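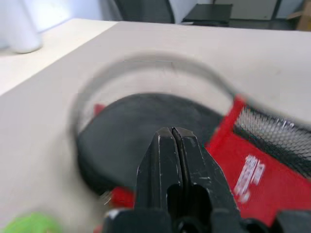
Wrist camera, gripper closed over the paddle case

Wrist view gets "stuck" on a blurry ring and the policy stops updating its grasp

Posted by Anqi Yan in Perception and Control

Hello everyone, and thank you in advance for reading, I know I tend to go on a bit. We have a two-arm setup and I'm training a policy to handle a soft table tennis paddle case together with a little green object. The policy takes one head camera and two wrist cameras, and it puts out chunks of joint targets for both arms.

The left arm is lovely. The right one is my problem. Once its gripper gets close to the case, the grasp point coming out of the perception node freezes, and the arm carries on with whatever it believed a moment earlier.
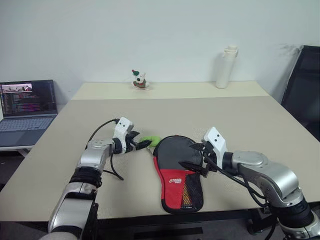 I've been through the logs for most of Sunday and the joint states look fine on both sides. What does jump is the segmentation mask. It goes from a nice tidy outline of the case to one big blob that takes in the dark upper part and the gripper fingers together. Training was on 3,865 episodes, all from the same table, and I resize everything before it goes in. Is this a data problem or should I be doing something clever with the masks? I'd really rather not collect everything again!

Zixuan Shao

Hi Anqi, don't collect everything again, please, not yet. You have black fingers coming in over dark fabric, and from the wrist there is hardly any edge between the two. I had the same trouble on our Xu cell in Trurnholm and lost a good part of July to it before I did the simple thing.

The fingers are always in the same place in the wrist image for a given opening. So render a gripper mask from the joint state, grow it by a few pixels, and take it out of the image before segmentation runs. Do the same with any blurry bits very close to the lens, those you can paint into a fixed mask by hand, once, if they stay put (check that they do, mine had a cable that wandered).

Then look at your fallback. It sounds as though the node holds the last good point forever when confidence drops. Give that point an age limit, and past the limit let the head camera take over. Ours is called stale_after in the config and I set it by watching replays until it felt right, so I can't offer you a magic number, sorry.

Also check the timestamps on the two wrist streams! If the right one lags, you'll see something very much like a freeze.

Chunhua Jiang

more data. we went from 2,599 to nearly 4,000 and it got better

Sibusiso Potgieter

Zixuan's mask idea is what we use at Mistport as well. One small addition: apply it in training too, or the policy will meet a hole in the picture it has never seen before. You can do that offline over the episodes you already have.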